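Testing a policy on two grippers in simulation

A policy trained with one hand often fails with another, and it helps to know by how much before you touch hardware. These steps use the pencil cup task from the Orari suite, where the arm has to put a pen or marker in the cup. You need Flalemier installed and a trained checkpoint.

## 1. Load the first gripper

Set `gripper: multi_finger` in the task file and reset. Pause the episode partway through and look at the grasp. 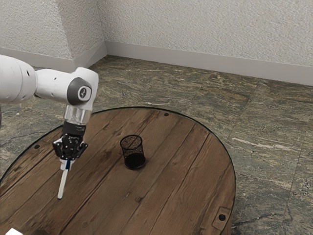 *Multi-fingered gripper holding the marker upright, with the mesh cup to its right.*

Check that the barrel doesn't sink into the fingers. If it does, halve the physics step and reset again.

## 2. Swap the gripper only

Change the line to `gripper: two_finger`. Leave the table, cup, walls and lighting as they are. The wrist offset must be changed too, or the fingertips will end up at the wrong height over the cup. Render one view and compare it with the first. 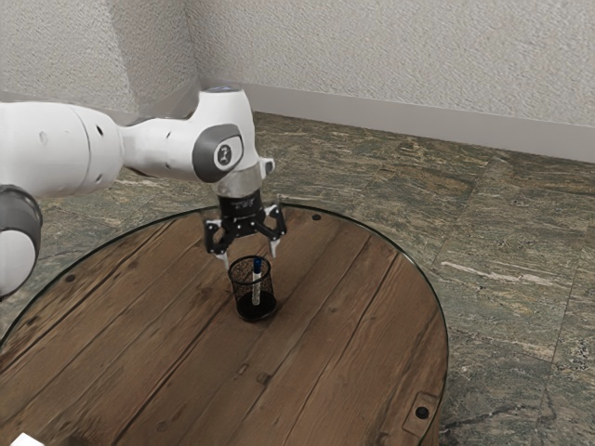 Keep the same seed list for both runs. We used 183 seeds per gripper and dropped 14 where the start pose was out of reach for one of them. Drop a bad seed from both lists.

## 3. Score the runs

Run `score --hold 2`. An episode passes if the pen stays in the cup for two seconds after release. Write down timeouts separately from drops.

With the Wonon checkpoint our two pass rates were seven points apart. Repeat with a second checkpoint before reading much into a gap that size.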